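I moved to Jillport in September and my new room is small, so the bed is also my table for folding. I want to write down how I fold shirts now, because for years I did it badly and my closet was a mess.

First, the sheet. Mine is green, from Murklow, and I pull it smooth before I start. A sheet with big wrinkles gives its wrinkles to the shirt. Small ones do no harm.

I pull from the wall side first, then from the side where I stand. If you do it in the other order, the cloth comes back to you and you must begin again.

Long sleeves were my problem. Short sleeves go in by themselves, more or less. A long sleeve is like a third leg, it never knows where to go.

My old method: I held the shirt under my chin, I crossed the arms on the chest like a sleeping person, and I rolled it. My mother does it so and hers look nice. Mine looked like bread.

The method I use now has 4 steps. Lay the shirt face down. Fold one side to the middle, with the sleeve going along. Turn the sleeve so it points down to the hem. Do the same on the other side.

Then you fold from the hem up, one time or two, depending on your drawer. My drawer is low so I do it two times, and the last one is a bit thick.

Somebody asked me in the replies if face down is really needed. With buttons, yes, I think so. With a plain soft top you can do it face up and look at the neck while you work. I tried both and the difference is small.

Please do not press hard with the hand. I did this for a long time. You press, the fold is sharp, and next morning you wear a line across your stomach. Only lay the hand on it and move it slowly to the side.

About cotton and not cotton: I own two tops from Codia which are very slippery and they open again when I turn my back. For these I make the shirt more narrow first, then it stays better. A heavy cotton shirt is patient, you can correct it as many times as you want.

My full laundry from two weeks was 42 pieces, socks also. I did not fold all of it in one evening. I did the tops, then I ate soup, then I left the trousers for the next day.

An order that is good for me: tops, then trousers, then underwear, and the socks at the end when I am tired, as with socks you don't need to think.

I keep the heap on one side of the bed and the finished pile on a chair. Before, I put both on the bed, and the pile always fell into the heap. It is a stupid problem but it cost me many evenings.

The blue cloth, and the green sheet with the blue cloth crumpled on it in the last one:
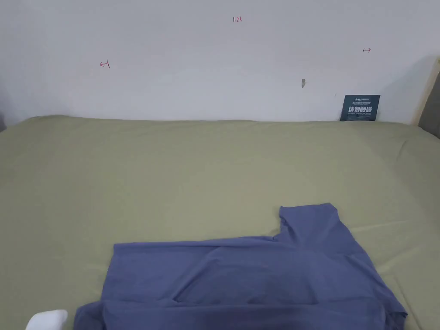
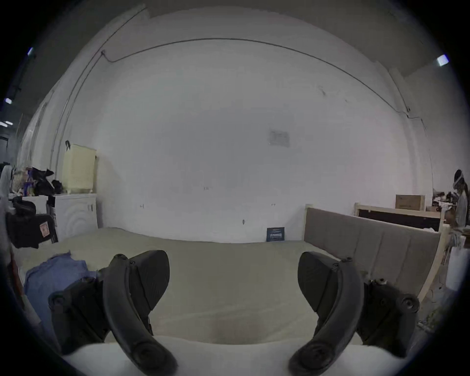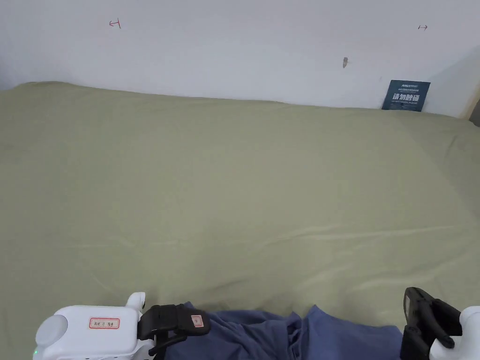 Now the question of where to put the folded things. I stand them in the drawer like books, with the round edge up. Then I see every color and I don't have to lift five shirts to take the one at the bottom.

It works only if the drawer is nearly full. In a half empty drawer they lie down like tired people on a bus. I put a shoe box in the free part and it holds them up.

In Jia, the shop near the station, there are plastic dividers for drawers. They are fine but they cost more than my shirts, so I stay with the shoe box.

One more thing on sleeves. If the sleeve is too long for the body, turn the cuff back once before you fold the side. Otherwise the end looks out at the bottom and the whole packet is crooked. I learned this with a blue top, it has arms for a much taller person.

Sweaters I don't stand up. They go flat on the shelf, the heavy ones below. I know people who hang them, and then the shoulders get two little horns. I had this with a gray one and the horns never left, even after washing.

Somebody wrote that ironing first makes all this easier. Surely it does! But I don't own an iron at the moment. I shake each piece two times when it comes from the line and pull the seams a little with my fingers, that is enough for home clothes. For a work shirt, I admit, it is not enough.

Also check the pockets before the washing and again before the folding. I found a bus ticket which was washed so well that only the number 579 was left on it.

Fitted sheets I still cannot fold. I have watched it many times, the corners go into the other corners, and everybody's sheet becomes a rectangle except mine. If you have a slow explanation in easy words, please write it below.

Next time I will try with the trousers. I have a question about jeans already: do you fold at the knee or do you make three parts? I do three parts but then the pocket side is so thick that the drawer complains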